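Most laundry advice is written by people with a utility room. I have a closet with a washer in it and a door that opens the wrong way, so take what follows in that spirit.

## Bedding, and how to stop fighting it

**Wash a quilt less than you think.** My aunt in Mela washed hers twice a year, in April and in July, and it outlived two mattresses and a husband. A bedspread that sits on top of sheets doesn't get very dirty. It gets dusty. Shake it out of a window, preferably one without a neighbor under it, and hang it over a railing for an afternoon. That's most of a wash right there, and the water bill never hears about it.

**Test the reds.** Any patchwork with red or navy in it should be treated as a liar until proven honest. Wet a white cloth, press it on the dark patch, count to thirty, look at the cloth. If it's pink, you have a quilt that wants cold water and its own load for the rest of its life. A color catcher sheet helps a little. Two help a little more. Six are a cry for help.

**Measure the drum before you measure the detergent.** If you have to kneel on the quilt to close the door, it's not going to get clean, it's going to get damp and resentful. You should be able to put your whole forearm in on top of the dry load. If you can't, take it to the laundromat and use the big machine at the end. Ours is on Berkbridge Road and the big machine is always occupied by a man washing one rug, but it exists.

**Half the soap.** Whatever the cap says, pour half. Stiff, faintly sticky cotton is nearly always old detergent. To get it out, run the thing again with no soap at all and an extra rinse.

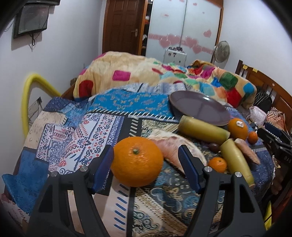

**Dry it flat if you can, in a hurry if you can't.** Wet batting is heavy, and a quilt pegged by two corners will pull its own seams open. Lay it over a rack with as many bars under it as possible, or across two lines so it makes a hammock. In a dryer, use low heat and stop it every twenty minutes to turn the whole lump inside out. It will have swallowed a sock. It always does, and never one of yours.

**Leave the iron alone.** Pull the patches square by hand while the thing is still a bit damp, smooth it on the bed and walk away. The creases you can still see by dinner are yours to keep.

## Stains that turn up on a bedspread

- *Juice:* cold water from the back of the fabric, right away. Then a drop of dish soap, then more cold water. Hot water turns it into a pattern.
- *Ballpoint:* rubbing alcohol on a cotton pad, dabbed, with a paper towel underneath. Change the towel often or you'll be moving the ink from one county to the next.
- *Candle wax:* let it go hard, crack it off with a spoon, then brown paper and a warm iron. This is the one time I let the iron in the room.
- *Tea:* see juice, but with more guilt.
- *Unknown:* cold water and a little soap. If it's still there on Thanksgiving, put a cushion on it.

## Mending before washing

A loose patch goes into the wash the size of a playing card and comes out as a long regret. Go over the seams with your fingers first. Anything you can get a fingertip under needs stitching, and the stitching needn't be pretty. Kulsoom Hashmi, who taught me most of this at her kitchen table, uses a ladder stitch and thread one shade darker than the cloth – a lighter thread catches the eye, a darker one sinks in. She also keeps a needle ready threaded in the curtain hem, and I found it once with my knee.

Don't trust the tin of old buttons and thread that came with the house. Cotton thread rots. Give it a sharp tug, and if it snaps like a breadstick, throw the spool out and keep the tin.

## Storing the spare one

Plastic bags trap damp, and the vacuum kind press the batting into something like a cracker. An old pillowcase is better. Refold the quilt along different lines every few months so that no one crease gets ideas. I put mine on the top shelf with a bar of soap still in its wrapper, which does nothing whatever to moths but makes the closet smell as if someone competent lives here.

Cedar does a bit more, provided you sand it lightly when the smell goes. Mothballs work, but then you have to sleep under them.

If the spare has been in storage a long time, air it for a full day before a guest gets it. Mine went straight onto the fold-out once, and my cousin sneezed from supper until 2 a.m. and has stayed at a motel ever since. I'm not saying that's a tip, but I did get the fold-out back.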